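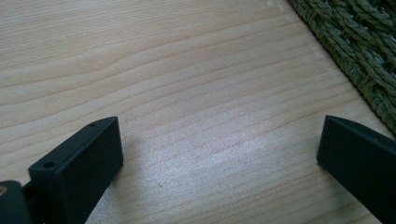

7. Fingers stay open and will not close (fault 34)

Applies to the Gilari hand-held gripper, both finger lengths. If the fingers closed on their own with no trigger press, stop reading and go to section 8. Different fault.

CAUTION: Battery out before you touch the fingers or the mount. Fault 34 can clear itself and the fingers will snap shut. Lempi Vuorinen got a badly pinched thumb this way in October.

What you get: trigger pulled, fingers sit wide apart, short buzz from the motor, then nothing. The log shows 34 and a position value stuck at 469.

7.1 Set the tool down on a flat table. Clear space in front of the fingers, no parts or cups within reach. Mats are OK but keep the finger tips off them, loose fibers get into the slide.

7.2 Let go of the trigger. Battery out. Wait 6 seconds.

7.3 Look at each finger from the side. Inner faces should be flat and clean. Wipe with a dry cloth. No alcohol on the black fingers, it dulls the grip.

7.4 Push both fingers inward by hand, slowly. They should move together.
– Both move: go to 7.5.
– One moves, other doesn't: drive belt is off. Do not force it. Tag the tool and send to Oona Laitinen at the Nondus bench.
– Neither moves: slide is jammed. Go to 7.6.

7.5 Fingers back to fully open. Battery in. Hold the reset button until the light goes green, then pull the trigger once, half way. If they close, run the full zero routine (section 4) before any more work. If 34 comes back, stop. Swap the tool.

7.6 Jammed slide. Check the finger screws first. Too long a screw digs into the slide and locks it, we had a whole batch like that from the Oksanen kit. Use only the short ones in the spare bag. Blow out the slide with the hand bulb, not the air line. Try 7.4 agian.

NOTE: Do not pry the fingers with a screwdriver. They bend at the holes and after that the zero is never right.

NOTE: Recordings made between the first buzz and the reset have bad finger widths in them. Mark them bad, don't delete. Tiina Eskola needs the raw logs.

7.7 Write it up before the tool goes back on the shelf. Tool number, time, log value, what you did. If its the second 34 on the same tool in one week, pull it from use and tell Signe Ragnarsson the same day.

Spare belts and screws: Amlow cabinet, second drawer. Orders go out Wednesday.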